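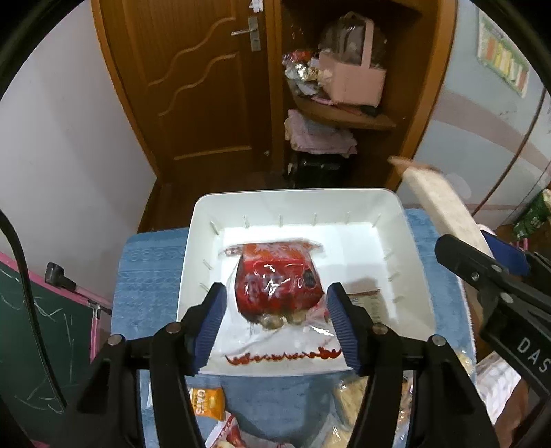

The tray on my kitchen table, blue towel as always.

Ozan Karakaya
Wednesday, 7:40 pm

1/ I promised a thread about learning to cook for one person after 10 years of cooking for five. It is mostly about money and about soup. I write slowly in English, so please be patient with me.

2/ When my last son moved out in March, I continued to buy for five. It was not a decision. My hand went to the big bag of rice, and the big bag of rice came home. Then I threw away food every Sunday and felt ashamed.

3/ So I began to write down what I spend. First month alone: 186 dollars in groceries, and a good part of it went in the trash. Second month: 157. This month I try for 100 and I don't think I will make it.

4/ The first thing that helped me was the half onion. I used to believe a half onion is garbage the next day. Now it goes in a small jar in the door of the fridge, and I must use it before I am allowed to cut a new one. That is the whole rule.

5/ Bread was more difficult. One loaf is too much for me and I don't like it from the freezer in one block. My neighbor Marisol Medrano told me to slice it first and put paper between the slices. I had a freezer for twenty years and I did not know this.

6/ Soup. Everybody says "make a big pot and freeze it." I did. I had lentil soup for eleven dinners, and after the sixth I was eating toast and looking at the soup. Now I make a small pot, two bowls, one for tonight and one for the day after tomorrow. Never two days in a row.

7/ The shop matters too. I changed from the Javgate by the highway to Orozco on the corner. The prices at Orozco are a little higher, but Mr. Orozco will sell me two carrots. At Javgate the carrots come in a bag for a horse.

8/ My weak point is snacks. Dinner for one is short, you sit down and it is finished, and then the evening is long. I eat from the packet while I read, and I don't notice the packet is getting smaller.

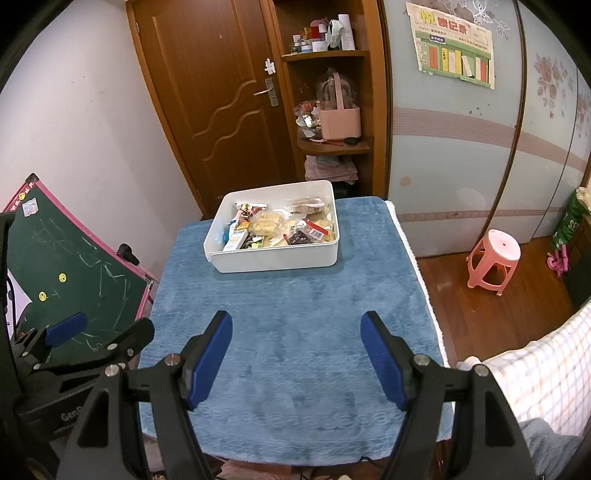
Snack bin, far end of the table.

9/ I tried to stop buying them. This lasted four days. Then I tried to keep everything in one bin, and when the bin gets low I wait for the next shopping day. It works better than being strict — I can see what I have, and I don't buy the same thing again.

10/ One thing I still cannot do is rice. For five people I never measured, I used my finger and the water line. With one small cup the finger does not work, the rice is wet or it is burned. If somebody has a method for a small pot, please write it for me.

11/ Also I set the table now. Plate, glass, napkin. For the first weeks I ate standing at the stove, and it made every meal feel like a mistake. Sitting costs nothing. Tomorrow I will write about eggs, I have many opinions about eggs.

Comments

Lucimara Assunção: Rice for one: half a cup, one cup minus a spoon of water, lowest heat, and don't open the lid! Then leave it ten minutes with the fire off.

Rigoberto Esquivel: The bag for a horse, yes. I split mine with my sister and we still lose some.

Abundio Becerra: Six nights of lentils is a strong effort. Did you try freezing it flat in bags? Takes less space.

Ozan Karakaya: @Lucimara thank you, I will try it tonight with the lid closed. @Abundio not yet, I need some time away from lentils.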